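Home | Stays | Food Walks | News | Contact

Print this page | E-mail to a friend

13 December 2022
By the Grokeo news desk

GROKEO OPENS ITS EARLY-MORNING FOOD WALKS IN ROLTTON, WITH BREAKFAST FIRST AND A NAP AFTER

ROLTTON — I've been eating my way around the Roltton market district for longer than my doctor would like, and now I get to announce that we're letting other people come along. Grokeo, the small travel company I write for (and eat for), is adding guided food walks to its guesthouse stays, and bookings are open as of today.

The walks leave from our guesthouse on Cheung Street at an hour some of you will find rude. I get it! But the soup stalls at the bottom of the hill ladle out their best bowls before the sun is properly up, and by the time most visitors have found their shoes the good dumplings are gone. So we go early, we go slowly, and we stop whenever something smells right.

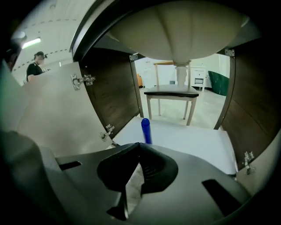
A blue item standing inside the bathroom vanity.

There are two routes. The market route sticks to the covered halls and is heavy on broth, flatbread and pickles. The river route is a longer stroll, with grilled fish, sweet buns and a coffee counter where the owner will pour you a second cup whether you want it or not. Each one takes 4 hours with plenty of sitting down, and the price is $145 a person, with everything you eat included. Drinks stronger than coffee are on you. 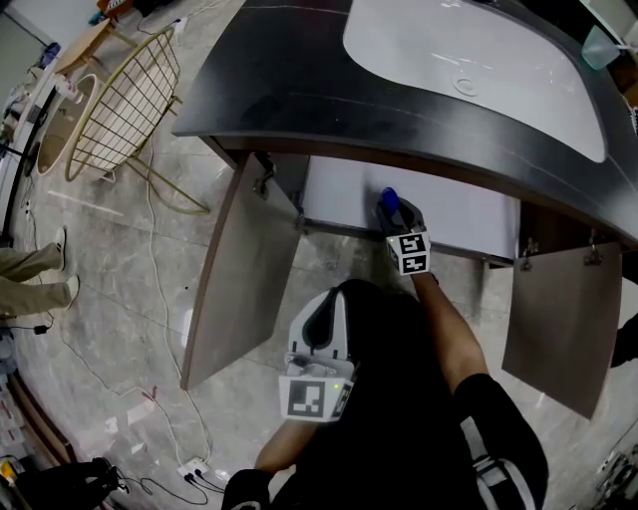

Vanity with an oval sink and the cabinet doors open.

I should say a word about appetite. Please don't eat before you come. Guests on our trial walks kept having toast in their rooms — just a little something, they told me — and then looked at the third stall with real sorrow. Bring small bills, wear shoes you don't love, and let us know ahead of time if there's anything you can't eat. The river route is tricky without fish, but the market route works fine for vegetarians.

We're keeping the groups small so everybody can fit along one counter. You don't have to be staying with us to join, though guesthouse guests get a late checkout on the day of their walk, and I'd use it.
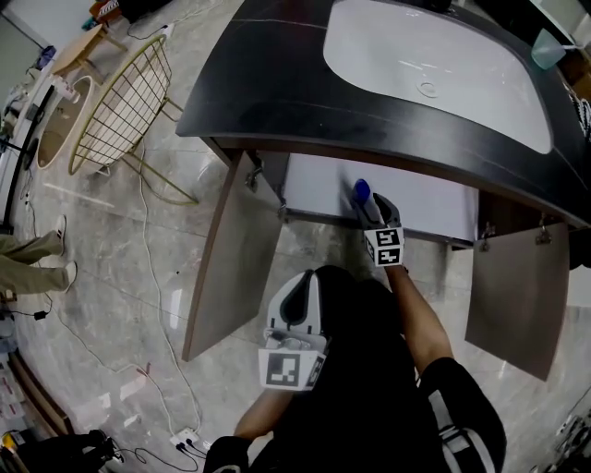

Bookings for both routes are being handled through Tradska, the same reservation service we use for rooms. Pick your route, pick your morning, and you'll get a note back with the meeting spot and a short list of what's likely to be cooking. December mornings are chilly down by the water, so bring a warm layer if you're coming this month.

For room rates or press questions, please use the contact page. I answer most mail in the afternoon, after lunch.

Print this page | E-mail to a friend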